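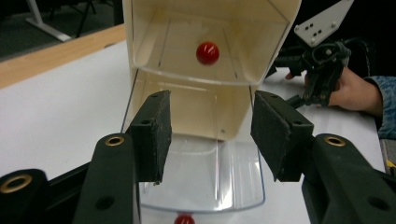 Figure 1. Foam-padded fingers at the ball dispenser, with a second hand-held gripper to the right.

3.2 Finger design in the student project

The Drusville robotics club came to us with more ideas than bench time, and it seemed only fair to let the students choose which part of the Tefera kit they would most like to improve. They chose the fingers (almost to a person!), and so the 27 students who stayed with the project spent July learning how much a fingertip matters. The dispenser task shown in Figure 1 was a favourite from the first afternoon. A red ball is small, glossy and quite happy to roll away, and our younger members soon developed strong opinions about the colour, thickness and placement of foam.

Each team kept a logbook, and we are grateful to Tsehay Tufa for reading every one of them. Teams were allowed four design changes over the term, a limit that caused some grumbling but gave us records we could compare. We also asked for practice with bare, unpadded fingers, like the dark green pair below, so that students had a plain shape to argue from when they proposed something fancier.

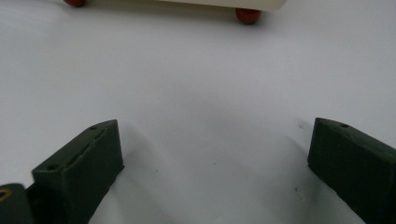

Zinash Birhane wrote in her logbook that she would have liked fewer changes and longer practice, as her team "kept fixing the finger when we should have been fixing how we held it." Several other teams came around to her view by the final session, and we have taken it up in the revised program described in Section 4.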